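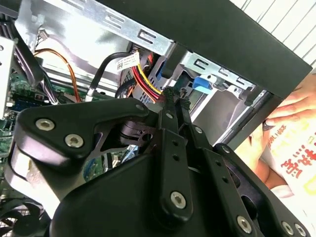 Llinos Jarman wrote in after my last post to say that I was being unfair to silk PLA, that she has run a dozen spools of the Vinmont copper without one failed print, and that people who complain about it are printing too cold. She may be right about the cold part. I printed at what the label told me to, which I would have thought was the point of a label.

Anyway, her note got me to do what I'd been putting off since January, and sit down with the stuff properly. I bought 2 spools, the Vinmont copper she likes and a Bristoline in a color they call "antique gold," and I ran the same handful of models in both, plus plain old gray PLA so I'd have something boring to compare against.

Let me start with what the sellers say. Silk filament is supposed to be "as easy as PLA, with a premium finish" (Bristoline), or "stronger and smoother" (Vinmont). Stronger than what? Neither listing says. I wrote to Bristoline to ask and got back a coupon code.

The finish I will grant. A vase in the copper looks great from across the room, and the layer lines mostly vanish in the shine. My sister thought I'd bought it. Up close you see every spot where the nozzle paused, because shiny plastic shows a seam the way a black car shows dust. If your model has a corner to hide the seam in, fine. If it's a round vase, you're stuck with a scar up the back, and you turn that side to the wall.

Now the strength. I don't own a test rig and I'm suspicious of bloggers who hang a bucket off a hook and call it data, so take this for what it is. I printed the same wall hook in all three, flat on the bed and then standing up. Flat, I couldn't tell them apart. Standing up, both silks snapped along a layer line with one hand. The gray one made me get out the pliers. I went up in temperature, as Llinos suggested, and the copper got better. The gold got stringy and still broke.

So "stronger" is doing a lot of work in that listing. For a vase or a dragon, who cares. For a part that has to hold anything, I'd stay with the dull stuff, and I'd print it the right way around too.

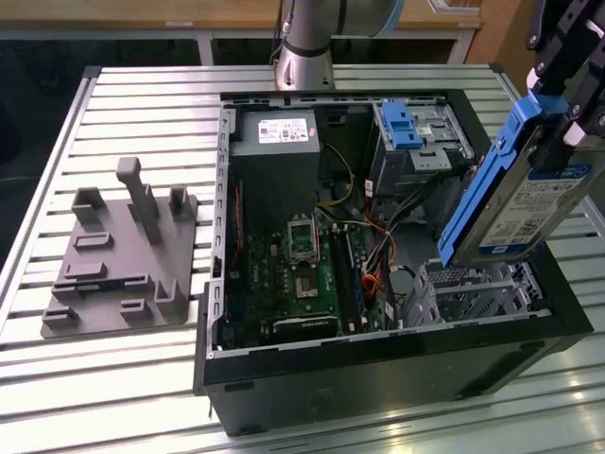 What about the price?

Here's where I get grumpy. A spool of silk costs me a fair bit more than the plain kind from the same seller, same weight. Maybe the additives cost that much. I have no idea, and I notice the listings don't say what the additives are either. Maëlys Pichon, who has commented here since the old site, thinks most of it comes out of the same few factories and you're paying for the box. I can't prove that and neither can she, but I did put the Vinmont cardboard spool next to one from Hájek and the holes line up exactly.

The reviews are no help. The Vinmont page has 1000 of them, nearly all five stars, and the ones I read were mostly written the day the package came. "Arrived fast, great color." Did you print with it? Come back after half the spool and tell me if it tangled. (Mine tangled. Once, to be fair, and I may have let go of the end when I was loading it. I don't think I did.)

Settings, since somebody will ask

I slowed the outer walls way down and left everything else alone. Less fan gave me more shine and worse overhangs. Retraction I fiddled with for an entire evening and put back where it was. Drying the gold overnight cut down the stringing a little, or else the room was just less damp the next day. I didn't repeat it, so don't quote me.

The Ireck forum has a thread on silk settings that runs past 300 posts, and if you read far enough you can find someone swearing by any number you like. I gave up somewhere in the argument over brass nozzles.

Would I buy it again?

The copper, yes, for gifts. The gold is going to be used up on drawer dividers nobody will see, printed flat. And Llinos, if you're reading, send me your actual temperatures and the model you printed, and I'll run it on what's left of the spool. If it comes out clean I'll post it with your name on top.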